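Warum ist Weiß weiß und Schwarz schwarz?
Wissen für Kinder – Haus des Lichts Skindon

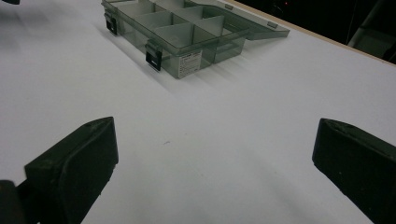
Helle und dunkle Oberflächen im selben Licht: Die weiße, matte Tischplatte wird zu den unteren Ecken hin etwas dunkler.

Wer ein Blatt Papier aus der Schublade nimmt, sagt ohne nachzudenken: Das Blatt ist weiß. Nimmt man dasselbe Blatt mit in einen völlig dunklen Keller, ist davon nichts mehr zu sehen. Das Papier hat sich nicht verändert. Es fehlt das Licht. Um zu verstehen, was Weiß und Schwarz sind, muss man sich deshalb zuerst mit dem Licht beschäftigen.

Woher kommt das Licht?

Das wichtigste Licht auf der Erde kommt von der Sonne. Es braucht etwa acht Minuten, bis es bei uns ankommt. Daneben gibt es Lampen, Kerzen, Bildschirme und sogar Tiere, die leuchten, zum Beispiel Glühwürmchen. Alles, was selbst Licht aussendet, nennt man eine Lichtquelle.

Die meisten Dinge sind keine Lichtquellen. Ein Stuhl leuchtet nicht, ein Apfel auch nicht. Man sieht sie, weil Licht auf sie fällt und ein Teil davon weiter ins Auge gelangt. Auch der Mond gehört dazu: Er wirft das Licht der Sonne zurück.

Was steckt im weißen Licht?

Sonnenlicht sieht für uns weiß aus. In Wirklichkeit ist es eine Mischung aus vielen Farben. Sichtbar wird das beim Regenbogen. Wassertropfen in der Luft lenken die einzelnen Farben unterschiedlich stark ab und fächern das Licht dadurch auf. Rot liegt beim Hauptregenbogen außen, Violett innen, dazwischen finden sich Orange, Gelb, Grün und Blau. Die Übergänge sind fließend.

Mit einem Prisma, also einem geschliffenen Stück Glas, lässt sich das auch im Zimmer zeigen. In unserer Dauerausstellung steht ein Prisma im Raum Starix im Erdgeschoss. Es darf dort gedreht werden.

Was macht eine Oberfläche mit dem Licht?

Trifft Licht auf einen Gegenstand, kann Verschiedenes geschehen. Ein Teil wird zurückgeworfen. Fachleute sagen dazu: Das Licht wird reflektiert. Ein anderer Teil wird verschluckt, er wird absorbiert. Bei Glas oder klarem Wasser geht außerdem viel Licht einfach hindurch.

Eine rote Tomate verschluckt vor allem den grünen und blauen Anteil des Lichts. Der rote Anteil wird zurückgeworfen und erreicht unser Auge.

Eine weiße Oberfläche wirft von allen Farben sehr viel zurück. Im Auge kommt wieder die ganze Mischung an, und wir sehen Weiß. Eine schwarze Oberfläche verschluckt fast alles. Ganz ohne zurückgeworfenes Licht kommt aber auch ein schwarzer Gegenstand in der Regel nicht aus. Deshalb kann man auf einem schwarzen Schuh noch Falten, Kratzer und Staub erkennen.

Matt oder glänzend?

Auf einer glatten Metallscheibe kann man sich spiegeln, auf einem Blatt Papier nicht. Beim Spiegel wird das Licht geordnet zurückgeworfen, ähnlich wie ein Ball, der von einer ebenen Wand abprallt. Papier sieht zwar glatt aus, besteht aber unter dem Mikroskop aus vielen kleinen Fasern. An ihnen wird das Licht in alle Richtungen gestreut. Eine solche Oberfläche nennen wir matt.

Auch Schnee ist auf diese Weise weiß. Ein einzelner Eiskristall ist durchsichtig. Liegen sehr viele davon übereinander, wird das Licht immer wieder gestreut und kommt als weißes Licht heraus. Dasselbe gilt für Zucker, Salz und den Schaum in der Badewanne.

Wie erkennt das Auge Farben?

Hinten im Auge liegt die Netzhaut. Dort befinden sich winzige Sinneszellen. Für das Farbensehen sind die Zapfen zuständig. Die meisten Menschen haben drei Arten davon, die jeweils auf andere Bereiche des Lichts besonders stark ansprechen. Werden alle Arten ähnlich stark gereizt, meldet das Gehirn Weiß oder Grau.

Bei wenig Licht arbeiten vor allem andere Zellen, die Stäbchen. Sie unterscheiden keine Farben. In der Dämmerung wirkt ein bunter Pullover daher grau.

Ist Weiß immer gleich?

Nein. Eine weiße Wand kann am Morgen bläulich aussehen und am Abend gelblich, je nachdem, welches Licht auf sie fällt. Im Schatten ist sie dunkler als in der Sonne. Trotzdem sagen wir den ganzen Tag über, die Wand sei weiß. Das Gehirn vergleicht sie mit ihrer Umgebung und gleicht die Unterschiede aus. Diese Leistung heißt Farbkonstanz.

Auch bei den Materialien gibt es Unterschiede. Die Papierwerkstatt Kneževič hat für unser Haus eine Wand mit 70 Papierproben gestaltet. Jede einzelne davon gilt im Handel als weiß. Nebeneinander betrachtet, wirken manche davon cremefarben, andere fast hellblau.

Ein Versuch für zu Hause

Benötigt werden ein weißes und ein schwarzes Blatt Papier, eine Taschenlampe und ein dunkles Zimmer mit heller Wand.

Stelle dich so hin, dass du die Wand gut sehen kannst. Warte fünf Minuten, bis sich deine Augen an die Dunkelheit gewöhnt haben. Halte nun das weiße Blatt in die Nähe der Wand und leuchte das Blatt an, nicht die Wand. Wiederhole den Versuch mit dem schwarzen Blatt. Bei welchem Blatt wird die Wand heller? Wer buntes Papier besitzt, kann auch dieses ausprobieren. Bitte leuchte niemandem in die Augen.

Wörter zum Nachschlagen

Absorbieren: Licht aufnehmen, verschlucken.
Reflektieren: Licht zurückwerfen.
Streuen: Licht in viele Richtungen ablenken.
Netzhaut: lichtempfindliche Schicht im Auge.

Text: Shahab Naseri, Abteilung Bildung und Vermittlung
Die Kinderführung „Trida“ zum Thema Licht und Farbe findet am Sonntag statt. Eine Anmeldung an der Kasse ist erforderlich.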